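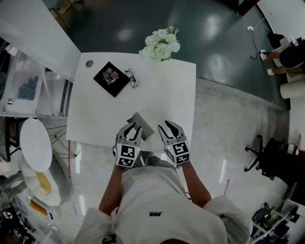

ok thread on demo collection because people keep asking and I keep answering in DMs. typing fast, sorry

1/ we teach the arm by hand. hold a gripper in each hand, do the task, the patterned cubes behind the fingers give us the pose. no arm in the room at all while you do it

2/ current task is glasses into a soft sleeve. sleeve is flat gray, glasses are thin wire, folded. sounds like nothing. it is not nothing

3/ first batch was 100 demos in January. trained on it, policy went straight for the sleeve every time and squashed it flat. turns out I was squashing it too, just less. watched my own demos back and cringed

4/ so new rule: left hand pins one edge of the sleeve, lightly, and STAYS there. right hand goes for the glasses. no swapping halfway becuase you got bored

5/ we did try remote control first, the Munero leader arms. fine for big stuff. for wire frames I could not feel anything and bent 2 pairs. by hand you at least feel the fingers close

6/ downside of by hand: you are way faster and bendier than the arm. wrist goes places its wrist can't. around a third of my early demos got thrown out in replay for that. slow down. slower than that

7/ cube visibility. if your sleeve or your other hand covers the pattern the track jumps and the demo is junk. push your cuffs up. elbows out a bit. you look silly, fine

8/ someone asked about the flower and the black tray. they stay on the table, we move them between takes. had a clean table in batch one and the policy fell over the minute anything else was on it

9/ same with the glasses. don't put them down in the same spot, same angle. I thought I was being random. plotted it, I was not random, I have a favorite corner apparently

10/ now I roll for start positions. 7 zones on the table, one roll for glasses, one for the sleeve, reroll if they land on top of each other

11/ numbers since someone will ask: 400 demos is the target for this task. an hour is about all my forearms can take before the grips get sloppy, then I stop. tired demos are worse than no demos

12/ also keep the fumbles if you recover!! dropped the temple, picked it up again, sleeve slid, pinned it again — keep. those are the only ones that teach it what to do when it misses. only bin it if you gave up

13/ the Sitompul scripts for the replay check are what we use, I changed the joint limits and not much else. will post my config when it's less embarassing

14/ q from earlier, can two people share a task. yes but mix them from day one. we had me on the first half and someone else on the second and it learned two different grasps and dithered between them

15/ next is the Mundetti sleeve, the one with the snap. not looking forward to the snap

ok back to it, replies later tonight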